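Handheld grippers change the workday at Plonitz, and a lot of it now happens in the bedroom

By the Edar local desk
3 January 2020

I used to think robots would arrive at my job on a truck. Mine came in a padded bag, and I carried it home on the bus!

Some background for readers who don't follow Plonitz (I worked there for years before I started writing this column, and I still pick up shifts). The company cleans and readies rental rooms across Edar, and last year it signed on with a small automation outfit called Shawky to get machines doing some of the tidying. The machines have to learn it from somebody, so 22 of us on the housekeeping side now spend part of the week doing chores with a pair of handheld grippers, one in each hand, while the cameras on them record everything. The recordings go into a training set that Shawky calls Zivar. As of this week it holds 3,273 finished sessions.

What has changed for us? The schedule, mostly. A recording shift is four hours, and you can do it in a rental room or in your own place if you've signed the form. Most people pick their own place. You skip the early van, you don't haul linens up the back stairs, and my knees are grateful. On the other hand, a thing I could do in two seconds with my fingers – picking up a bag, flipping a sleeve the right way out – becomes a project when you're squeezing a trigger. My thumbs were sore for the whole first week.

The pay is the same hourly rate plus 30 dollars per recording shift, and that extra was the part we argued over longest. Some of the crew wanted it rolled into the base rate, so it couldn't quietly disappear later. Management said it would look at that again before the end of January. We'll see.

And then there's the big question, the one we all talk about on breaks. Are we teaching our replacements? Plonitz says it plans no layoffs and wants the machines for sorting and picking up, with people still doing bathrooms, beds and inspections. I believe the folks who told me that. I also notice it isn't in writing yet, and I've asked for it twice. A couple of my coworkers have turned down the recording shifts for that reason, and they've kept their regular hours so far.

Me, I keep signing up. I like the quiet, and I've gotten weirdly proud of my pickups.

The next sign-up sheet for recording shifts goes up at the Edar office later this month, and there's a short practice session for anyone who hasn't held the grippers before.

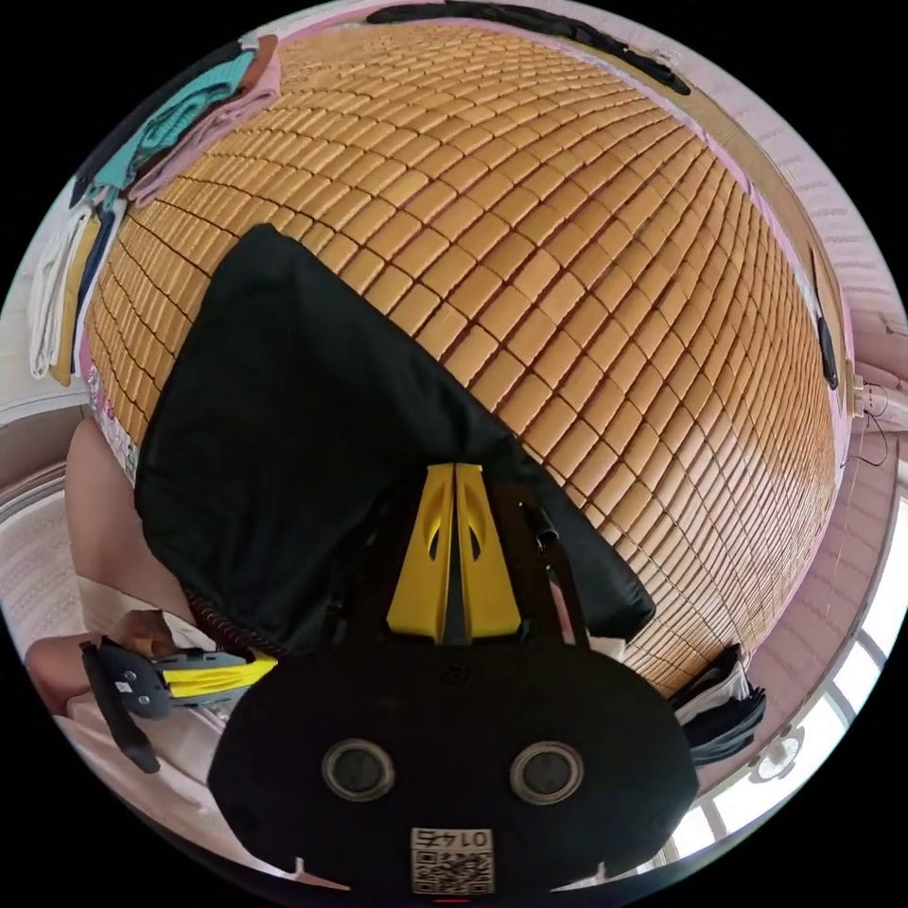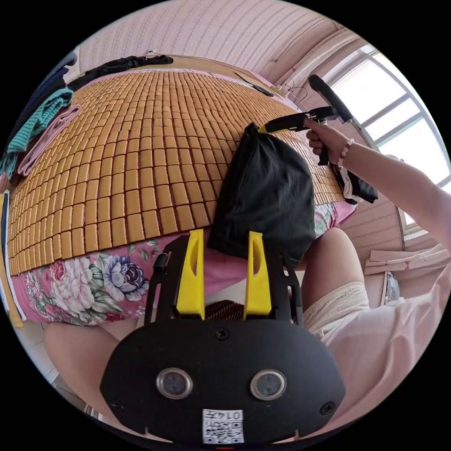 Bedroom tidying with the yellow-fingered handheld grippers, with black fabric on the tiled mat in the first photo and a black bag held at the edge of the bed in the second.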